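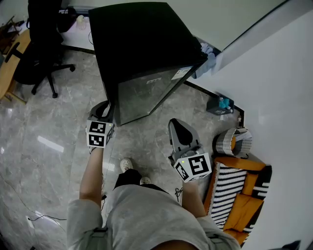 Mei-kuen Tsang
Werkstatt und Leihmaterial, Trekkinggruppe Besura

3. März 2021 · Lesezeit: 2 Minuten

Kocher-Nachmittag. Der Prutico kam vom letzten Trek mit dem Vermerk »geht nicht richtig« zurück, was als Fehlerbeschreibung ungefähr so hilfreich ist wie »Berg war steil«. Düse ausgebaut, im Spiritus gebadet, durchgepustet. Danach 1000 ml Leitungswasser aufgesetzt, Deckel drauf, Windschutz dran: kocht nach 5 min 7 s. Ach nein, verlesen, 7 min 5 s. Immer noch zäh. Dichtung am Pumpkolben ist hart wie Lakritz, neue bestellen.

Zelte: Das Fendovora hat wieder diesen Geruch. Bodenwanne an der Fußseite an zwei Stellen durchgescheuert, beide geflickt, Kleber bis morgen in Ruhe lassen (Ognjen, das gilt auch für dich). Reißverschluss innen hakt beim dritten Zahn von unten. Habe ihn mit Bleistift behandelt und ihm gut zugeredet.

Rucksäcke: Der 60-Liter-Sack wiegt nach Packliste gepackt 2 kg mehr als auf der Liste. Alles einzeln nachgewogen. Die Liste kennt keine Schuhe, kein Wasser und offenbar keinen Käse. Ognjen Radonjić behauptet, Käse zähle ab 3000 Metern als Sicherheitsausrüstung. Steht jetzt mit Fragezeichen drin.

Route Ratanaporn: Etappe 2 bleibt das Sorgenkind. 57 Höhenmeter Abstieg gleich nach dem Lager, nur um sie auf der anderen Bachseite wieder hochzusteigen. Auf der Karte sieht das niedlich aus. Variante über den Sattel noch mal durchrechnen, dort fehlt allerdings die Wasserstelle.

Offen:
- Dichtungen für den Kocher, gleich mehrere
- Stirnlampen: Batterien raus, bevor sie wieder auslaufen
- Stöcke paarweise zusammenbinden, zur Zeit herrscht da freie Partnerwahl
- Packliste neu drucken, Ognjen nicht an die Datei lassen

4 Kommentare · 2-mal geteilt

Diese Seite verwendet Cookies. Mit der weiteren Nutzung stimmen Sie dem zu. Einverstanden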